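Right, a thread on sorting out a lifetime of recipes, because I've spent most of October doing it and my head is full of it. Put the kettle on, this goes on a bit.

It began with a biscuit tin. Then a second biscuit tin, then the drawer under the oven, and by the end I had 329 bits of paper. Cards, envelopes, the backs of bills, one very buttery page from a parish newsletter.

My first mistake was trying to sort them by course. Where does a cheese scone go? Is a Yorkshire pudding a side? I lost a whole evening to that and went to bed cross.

What worked far better was sorting by when I'd cook the thing. Weeknights, Sundays, people coming round, and Christmas. Four piles, and suddenly it all made sense (the cheese scones are Sundays, if you were wondering).

Then the throwing out, which I'd been dreading. I let go of 35 in one sitting, mostly things in aspic, and I haven't missed a single one of them.

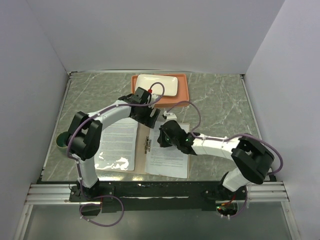

Papers, a tray and a table top.

If a recipe is in somebody's handwriting, please keep the original even when you've copied it out. I've got 11 of my gran's and her sevens look like ones, so there's a sponge in there that could take either an hour or a very long time indeed.

For the copying I used a plain lined notebook from Ododwood, the little stationery shop by the station. Nice thick paper, lies flat, takes a splash. I leave the facing page blank for notes like "less salt!!" and "double this, they all want seconds".

Faded pencil comes up nicely if you hold it near a window early in the morning, with the light coming in low. I got back nearly all of a damson chutney that way. The amount of vinegar is still a mystery and I'll be doing small batches until I get it right.

Next job is the index at the back. If any of you have a good way of doing one that still works when you add more pages, do tell me, I'm all ears and I've got a fresh pot of tea on.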